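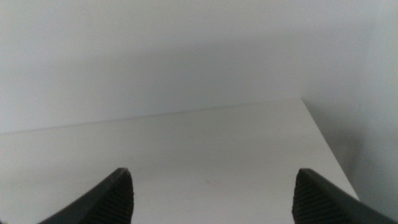

Fig. 4: Wrist camera view with the fingers open and the table clear

Section 4. Setting up for the stacking task

Right, by now you've been through sections 1 to 3, the arm is bolted down, the software starts without shouting at you and you know where the stop button is. If any of those isn't true, go back, please. I wrote this guide for new members of the robotics club and I've kept the older stuff in where it's still right. It was last gone through properly on 28/10/2019, after the September intake had found all the places where I'd been vague.

Stacking is the first proper job everyone does in the club, and it's also the one we take to Droromus, so even the people who've moved on to fancier things come back to it every spring. You'll need the arm, three cubes (red, green and blue), a dry cloth, and the laptop with Wendatik on it. Allow yourself a whole session the first time.

4.1 Getting the table ready

1. Take everything off the table. Mugs, phones, screwdrivers, the lot. Bags go under the bench, never on the chair next to the arm.

2. Wipe the surface with the dry cloth. You won't get it spotless and you don't need to. Old scuffs and little stains are fine as long as they stay where they are, but crumbs and bits of tape will end up under a cube and you'll spend half an hour blaming your code.

3. Leave the black lines alone! They're the targets. If one has worn away so much that you can't make it out on the screen, tell whoever is running the session and we'll redraw it with the ruler. Please don't freehand a new one.

4. Switch on the overhead lights and pull the blind down. Sunlight creeping over a white table will fool the colour settings quicker than anything else I know.

Note: the two cameras are set separately. Changing the brightness on one does nothing at all to the other, which caught me out for most of my first term.

4.2 Checking the wrist camera

5. Start Wendatik and pick Wrist from the view menu. Give it a moment to settle.

6. Send the arm to Home, then press Open. You want a picture like Fig. 4, with a fingertip low down on each side and plain table in between. The fingers will be blurry. Everybody asks me about this and everybody tries to focus it -- leave the lens alone, it's meant to be sharp at table distance and the fingers are much too close for that.

7. Look at the pads on the inner faces. You should be able to make out the fine slanting ridges on both sides. If one pad looks smooth, it has either worn flat or somebody has put it on back to front. Spare pads are in the tin marked Zerora, together with the tiny screws that hold them (do this over a tray, I beg you).

8. Check that one finger isn't sitting much higher than the other. A little difference is all right. If it's a lot, run Level Fingers from the tools menu and look again.

9. Press Close, then Open, and watch both fingers move. They should meet without a bang and come back to where they started.

CAUTION: keep your hands off the table whenever the green light on the base is lit. The arm doesn't know you're there. If you want to move a cube, press Pause, wait for the light to go out, and only then reach in. I don't care how close you are to beating your best time.

4.3 Telling it about the colours

10. Put the red cube on its own near the middle of the table and press Learn Red. Wait for the beep.

11. Do the same with green, then blue, taking the last one off each time. The order doesn't matter to the software but it does to the person reading your log, so stick to it.

12. Open the colour page and look at the three bars. If red has come out looking more like orange, don't fuss, our red cube does lean that way on camera. What you don't want is two bars overlapping. If they do, check the blind and start again from step 10.

4.4 Your first stack

The order for the club task is red on the table, green on red, blue on top. I'd do it slowly the first few times. Aino Kiiskinen, who looked after the arm before me, used to make us do the whole thing at the slowest setting until we could say each move out loud before it happened, and I moaned about it then and now I make everyone else do it.

13. Set the speed to 300. The slider goes up to 1000 and you're going to be tempted. Don't be!

14. Set the cubes out well apart, with enough space round each one for the open fingers to come down. Keep them clear of the target line.

15. Load the file called stack_first and press Step. One press is one move, so you can stop and look between them.

16. Place red on the line. The line should stick out a bit on both sides of the cube, and that's how you judge whether it's central. If it's off, fix it now. Everything else goes on top of it.

17. Carry on with green, then blue. After each release let the arm lift straight up before it goes sideways. If you've written your own moves, this is the bit people leave out, and a finger brushing the cube on its way past is enough to bring the tower down.

18. Send the arm to Park, so the gripper ends up high and well off to one side. Then switch to the side camera and save a picture for your log.

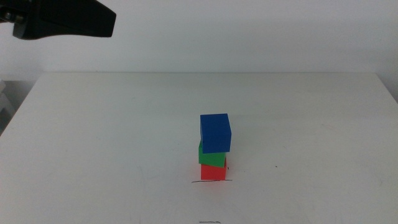 Fig. 5: A three-cube stack on the line, gripper clear

I've used a wonky tower for Fig. 5 on purpose, because yours will be wonky too. Green has ended up a little to the left of red and blue is back over to the right, and green looks a bit tipped as well. Under club rules that still counts as a stack: three cubes, right order, red on the line, gripper well away. The Droromus rules are a bit stricter about overhang, so read those separately if you're on the team.

Note: save the picture before you touch anything. Once you've straightened a cube with your finger it's not the robot's stack any more and I can't sign it off.

4.5 If it isn't going well

The middle cube always lands to one side. Have a look at where the fingers are gripping it. If they close nearer one edge, the cube gets nudged across as they shut. Adjust the pick position by 2 mm at a time (it's the box marked Offset) and try again. Bigger jumps just send you back and forth past the right answer.

A cube comes down tilted. Most likely it's being let go too high. Lower the release height a touch. If you go too low you'll hear the arm grunt, so press Pause straight away and bring it back up.

The arm goes for the wrong colour. Do 4.3 again. If that doesn't help, somebody has probably loaded a colour file from another day, so choose Clear All and start fresh.

It stops halfway and the screen says Error 247. Nearly always the wrist cable. Pause, switch off at the wall, push the plug in at the elbow until it clicks, and switch back on. You'll have to send it Home again but your colours will still be there.

The fingers close but the cube slips out. Wipe the pads with the dry cloth first. If it still slips, raise the grip one notch. Please don't go above notch six, the Ackermann motor in the gripper gets hot and then it sulks for the rest of the evening.

4.6 Packing up

19. Park the arm, press Stop, wait for the light to go out and then shut down Wendatik. In that order, please.

20. Cubes back in their box, cloth back on the hook. Count the cubes in -- it's only three and yet we're on our second green one.

21. Write up your log while you still remember it. Put down the speed, any offset you changed, and how many tries it took. A log that says "fell over twice, third one stayed up" is far more use to me than one that says "worked".

When you've got three signed-off stacks you can move on to section 5, where you write the moves yourself and stack_first gets taken away from you.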